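Mitmachen bei Pronovum: Wäsche sortieren mit zwei Handgreifern

Standort: Istberg, Halle am Güterweg, 1. Stock
Umfang: Minijob oder Werkstudententätigkeit, 8 bis 16 Stunden pro Woche
Beginn: September
Kennziffer: 613

Wer in den letzten Jahren Stellenanzeigen aus der Robotik gelesen hat, kennt den Ton. Da wird die Zukunft der Arbeit gestaltet, es gibt Obst, und irgendwo im dritten Absatz steht, dass der Haushaltsroboter so gut wie fertig ist. Wir suchen Leute, die Socken in Körbe legen, viele Stunden lang, und die sich von uns nicht einreden lassen müssen, dass das etwas anderes ist.

Worum es geht

Pronovum sammelt Vorführdaten für Greifaufgaben mit weichen Gegenständen. Sie halten in jeder Hand einen Greifer, kein Roboterarm ist daran befestigt, und erledigen damit die Aufgabe, die auf dem Blatt steht. Aufgezeichnet werden die Bewegung, die Öffnung der Backen und die Kamerabilder. Aus diesen Aufnahmen soll ein Modell lernen, dieselbe Aufgabe mit zwei Armen zu bewältigen.

Ob es das lernt, wissen wir nicht. Beim Vorgängerprojekt Landeg lagen am Ende 1.844 brauchbare Durchgänge vor, und das daraus trainierte System konnte einen Waschlappen aufnehmen, solange der Waschlappen ungefähr so lag wie im Training. Bei Strumpfhosen war Schluss. Im jetzigen Projekt Virkden peilen wir rund 4.000 Durchgänge an. Manche bei uns halten die Menge für das Entscheidende. Der Verfasser dieser Anzeige zweifelt daran und hält saubere Vorführungen für wichtiger. Beide Lager brauchen Sie.

Ihre Aufgaben

Kleidungsstücke und Socken einzeln greifen, anheben, ablegen, nach Vorgabe sortieren
Den Ausgangszustand auf dem Tisch nach jedem Durchgang neu herstellen, und zwar jedes Mal anders
Misslungene Durchgänge als misslungen markieren. Ein geschönter Durchgang schadet uns mehr als ein fehlender
Zu Schichtbeginn die Greifer kalibrieren (etwa zehn Minuten, wird gezeigt)
Ein kurzes Protokoll führen, Stichworte genügen

Was Sie mitbringen sollten

Zwei gesunde Handgelenke. Die Greifer sind nicht schwer, aber nach einer Stunde merkt man sie, und wer schon einmal eine Sehnenscheidenentzündung hatte, sollte sich das gut überlegen. Ruhige Hände sind nützlich. Mit Technikbegeisterung können wir wenig anfangen, sie lässt am dritten Tag nach. Geduld hält länger.

Linkshänder sind ausdrücklich willkommen, unsere bisherigen Daten sind in dieser Hinsicht einseitig. Deutsch oder Englisch reicht in einem Umfang, in dem man sich über ein Kabel verständigen kann. Programmierkenntnisse werden nicht verlangt und bringen auch keinen höheren Stundensatz.

Was wir nicht suchen: Menschen, die besonders schnell sein wollen. Ruckartige Bewegungen kann das System kaum verwerten. Wir hatten Bewerber, die am Probetag möglichst viele Durchgänge schaffen wollten, und davon blieb am Ende fast nichts übrig.

Was wir bieten

Einen Stundenlohn etwas über dem gesetzlichen Mindestlohn, den genauen Satz nennen wir am Telefon, bevor Sie anreisen. Bezahlt wird nach Zeit, ein Stücklohn ist ausgeschlossen. Nach fünfzig Minuten sind zehn Minuten Pause Pflicht und werden mitbezahlt. Wer die Einarbeitung abschließt und bis zum Ende des Projektabschnitts bleibt, erhält zusätzlich 300 Euro. Eine Übernahme in ein festes Arbeitsverhältnis stellen wir nicht in Aussicht, weil wir sie bisher keinem anbieten konnten.

Mit der S-Bahn sind es bis zur Halle zwölf Minuten zu Fuß. Parkplätze gibt es, nach sieben Uhr morgens allerdings keine freien.

Zu Ihren Daten

Die Kameras nehmen Hände und Unterarme mit auf. Gesichter sollen nicht ins Bild; geschieht es doch, wird der Durchgang gelöscht. Ton wird nicht gespeichert. Sie unterschreiben eine Einwilligung, die Sie für künftige Aufnahmen jederzeit widerrufen können. Bei bereits trainierten Modellen geht das technisch nicht mehr, und das steht auch so im Formular. Bitte lesen Sie es zu Hause in Ruhe durch und unterschreiben Sie es nicht am Empfang.

Probetag

Vor der Zusage steht ein bezahlter Probetag von vier Stunden, in der Regel am Montag ab 8:30 Uhr. Die erste halbe Stunde üben Sie ohne Aufzeichnung. Danach folgen Durchgänge mit wechselnder Ausgangslage, und zum Schluss sehen wir uns einige davon gemeinsam an. Das ist für viele der unangenehmste Teil, weil man dabei merkt, wie oft die Backen neben dem Stoff zugehen. Es wird niemand deswegen abgelehnt.

Feste Schuhe sind nicht nötig, lange weite Ärmel bitte vermeiden, Ringe und Uhren kommen in eine Schale am Eingang.

Bewerbung

Ein paar Zeilen genügen, dazu die Wochentage, an denen Sie können. Einen Lebenslauf lesen wir, wenn er beiliegt, wir vermissen ihn aber nicht. Bitte geben Sie die Kennziffer an und schreiben Sie dazu, ob Sie Rechts- oder Linkshänder sind. Antwort kommt innerhalb von zwei Wochen, auch wenn es eine Absage ist.

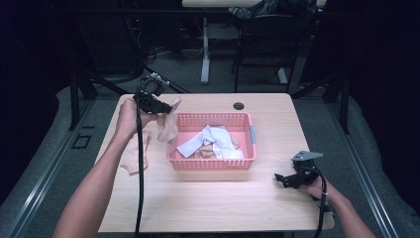
Arbeitsplatz mit Handgreifern, Projekt Virkden 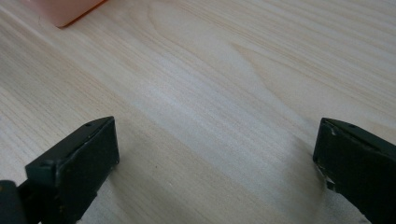 Kommentar von Yuto Kaneko

Ich habe so etwas ein halbes Jahr bei einem anderen Anbieter gemacht und finde die Anzeige ehrlicher als die damalige. Eine Sache fehlt mir aber. Wer entscheidet, ob ein Durchgang misslungen ist, wenn die Socke beim zweiten Versuch doch noch gegriffen wird? Bei uns galt das erst als Fehler, dann nach ein paar Wochen plötzlich als wertvolle Korrektur, und die alten Aufnahmen hat keiner mehr umsortiert. Wenn ihr das vorher schriftlich festlegt, bewerbe ich mich. Linkshänder bin ich auch.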